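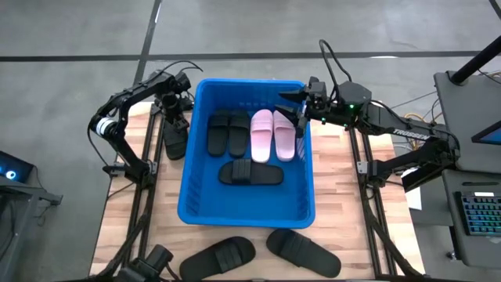
Keeping slides and other slip-on shoes in a bin

If your family is anything like mine, the slides come out in spring and never quite go away again. They get kicked off by the back door, they migrate under the bench, and by the end of the week there are more of them lying around than there are feet in the house. I used to fuss with a proper shoe rack, the kind with slanted bars, and slides simply slid off it (I suppose the name should have warned me). These days I use a plain plastic bin with slots in the sides, and I would not go back to the rack for anything.

Choosing the bin

Look for straight sides, a rolled rim that doesn't dig into your fingers, and slots or holes on as many sides as you can get. The bottom can be solid. I rather like a solid bottom, because sand and grass clippings stay in the bin and off my floor, and once in a while I carry the whole thing outside and tip it over the flower bed.

Take one of your biggest slides with you to the store. I mean it! Shoe sizes tell you very little about the outside of a slide, what with those thick chunky soles, and you want to be able to lay the largest one flat both lengthwise and crosswise. For what it's worth, a men's large in our house comes out at just under 300 millimeters from heel to toe, and I would not buy a bin with less room than that inside.

Color is up to you. Ours are blue, and a bright color does have one advantage, that dark shoes show up against it nicely and you can tell from across the room whether anybody has put theirs away.

Before you load it

Empty the bin completely and set it where you have room to work, on a table if your back is like mine. Then lay all the slides out around it where you can see every one. It feels like making a bigger mess, I know. But when you reach into a heap you end up with two lefts, and when they are spread out you can match the pairs by eye before you pick up a thing.

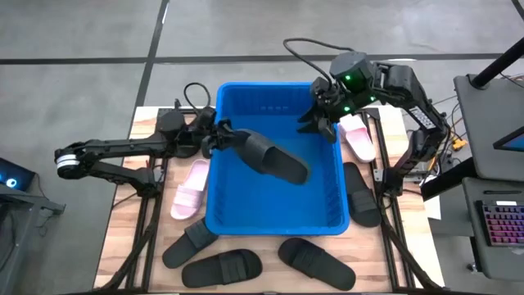
Pick each one up by the heel if you can. The heel end is thin and easy to pinch, and the toe goes down into the bin first, so you aren't wrestling with the strap. My neighbor Ebony Sutcliffe goes the other way and hooks two fingers under the straps so she can carry a pair in each hand, and I'll admit she is faster than I am, but then she has long fingers.

Loading, the way I do it

Start at one end of the bin and set a pair side by side with the toes all pointing the same way. Put the next pair right up against it. Soles go down, straps go up. You'll be tempted to nest them sole to sole like good dress shoes, and with thin flip-flops that does save space, but the strap on a slide is wide and stiff and it props everything up at an angle, and then the whole arrangement topples the first time a child goes digging.

Once you have a row across, the space left over usually takes slides turned sideways. Lay the first one down across the bin and tuck its partner alongside, strap at the opposite end, so the high part of one sits by the low part of the other. It looks a little odd. It fits, though, and that's what we're after.

If you have several pairs of the same color in different sizes, put them in one size at a time. We have more black ones than I care to think about, and my sister-in-law Maëlys once went home from a weekend here wearing one of hers and one of my son's, and didn't notice until she was at the gas station. A dab of nail polish on the underside of the heel, a different color for each person, takes care of it.

A word about second layers. You can do one if the bin is deep enough, but keep it to the pairs that hardly get worn, and put those on the bottom. Anything that goes on and off every day belongs on top. 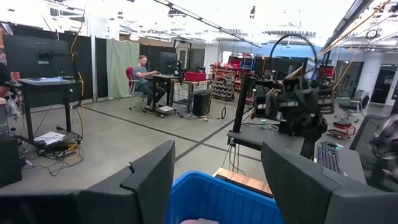

Page last changed: 26 September 2025

Cleaning slides before they go in

I have had several letters about smell, so I have made this part longer than it used to be.

Most slides are some kind of foam or rubber all the way through and will stand up to a good scrub. Fill a dishpan with lukewarm water, add a squirt of dish soap, and go over the footbed with a soft brush. An old toothbrush is best for the fine texture you find on so many of them, where the gray film likes to sit. Work in little circles, and don't forget the underside of the strap, which touches your skin all day and hardly ever sees a brush.

For a smell that won't leave, sprinkle the footbed with baking soda, leave it overnight, and rinse it off in the morning. I use 40 grams for a pair, which I only know because my kitchen scale lives next to the sink. Don't soak anything with a cloth lining or a glued-on insole. Wipe those with a damp rag and let them be.

Keep foam slides away from the dryer, and don't leave them in a closed car in July either. They shrink! I lost a pair that way and it was nearly a full size smaller when I got it out. Stand them up on the porch in the shade and let the air do the work.

The edges of the sole

Plenty of slides have a row of little notches molded into the side of the sole, and those notches are where the mud goes to live. A brush only skates over the top of them. 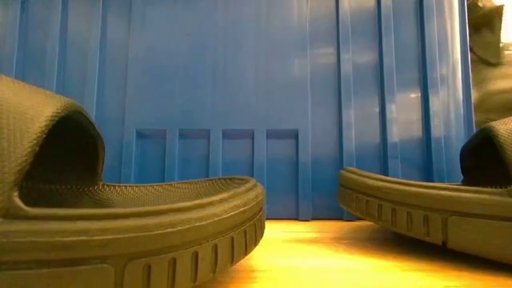 What gets into a narrow notch is a wooden skewer with the point snapped off, or a cotton swab for the last bit. Let the mud dry first and it will come out in crumbs. Do it over newspaper, go along one side and then the other, and finish with the toothbrush. Darker colors will fool you, by the way. A deep green or a black can look perfectly clean indoors and then you carry it out into the sun and see a tan line all along the side.

If the rubber looks dull when you are finished, leave it dull. People write to me suggesting cooking oil or furniture polish, and please don't, on the sole or on the footbed. It is slippery, and a slide has no back to hold your heel in.

Looking after the bin itself

Wash it when you wash the shoes. Warm water and dish soap again, with a bottle brush pushed through the slots from the outside in. Ribbed sides collect dust down in the grooves, and a damp cloth wrapped around the end of a butter knife will run right down them. Let the bin dry upside down and leaning on something so that air can get underneath.

Storing slides for the winter

Ours go up on the closet shelf after the first hard frost and come down in February if we're lucky enough to be driving somewhere warm. Make sure everything is bone dry. Put a sheet of newspaper on the bottom of the bin, load it the way I described, and leave the top open or cover it with an old pillowcase. A tight lid keeps the damp in and defeats the purpose of the slots.

Pull out any pair with a strap that has started to tear where it meets the sole. I have tried two kinds of glue on that spot and neither one saw out the summer. The old ones make very good kneeling pads for weeding, one under each knee.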